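Rullemero station footfall and works data
README, last touched 31 May 2020

What this is

Counts and works logs for the Rullemero branch extension, the bit past Vultora that opens up the old freight corridor. One row per station entrance per 15 minute block, plus a seperate table for closures and night works. Put together so people at the public meetings can argue from the same numbers. Not official, the rail authority has its own set and doesn't publish it.

Files

counts.csv - entrance counts, 2774 rows
works.csv - closures, track possessions, bus replacements
stops.csv - station names, old names, rough walking catchment
notes.txt - odds and ends, read it before emailing me

Columns in counts.csv

stop_id - matches stops.csv
entrance - N, S, E, W or M for the main one
block_start - local time, 24 hour, no daylight saving fix (see below)
in, out - people through the entrance, whole numbers
flag - blank is fine, C is a closure nearby, X means don't use

Where the counts come from

Hand counts with clickers, written on paper sheets, typed up later. Two people per entrance at peak, one otherwise. Sheets got scanned and the scans are kept but not in this repo, too big. Salazar has an underpass as well as the street doors, both are under M. Someone walking through the underpass without catching a train still gets counted. Couldn't find a way around that.

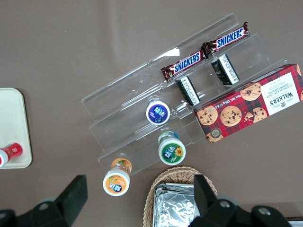

Skundard only has the temporary platform so far, so its numbers will look tiny next to the others. Leave it out of any averages. The permanent one is meant to open in September but the date has moved before. When it does the stop_id will change, and I'll add a column linking old to new.

Catchment is 600 metres in a straight line from the main entrance. Yes, a straight line. The creek at Vultora means a lot of those homes are a much longer walk in real life. If you've got a proper walking network file for that side please send it over.

Works table

start, end - when the closure was posted to begin and finish
type - full, partial, noise, road
source - letterbox notice, station poster or council page
text - wording copied as is, incuding their spelling

Posted times only. Crews packing up early or running over won't show. Some notices were replaced with new ones and both are in there, take the later one.

Known problems

Daylight saving changeover isn't handled, so blocks after it are an hour out until I fix the script. Flagged X for now.
Salazar east door missing for a whole morning, sheet got lost.
Vultora in and out were swapped on 2 of the sheets. Fixed in counts.csv, not in the scans.
stops.csv still has the old spelling for a couple of the bus interchanges.

Using it

Free to use, copy, chart, whatever. Say where it came from and say the counts are by hand. Please don't scale them up to yearly totals, the sample is nowhere near good enough for that. Corrections by pull request or open an issue, include the stop_id and the block_start or I can't find the row.

To do

fix the daylight saving thing
colour codes for the line map, current ones clash
split the Salazar underpass out from M
add fare zone to stops.csv once the new zones are settled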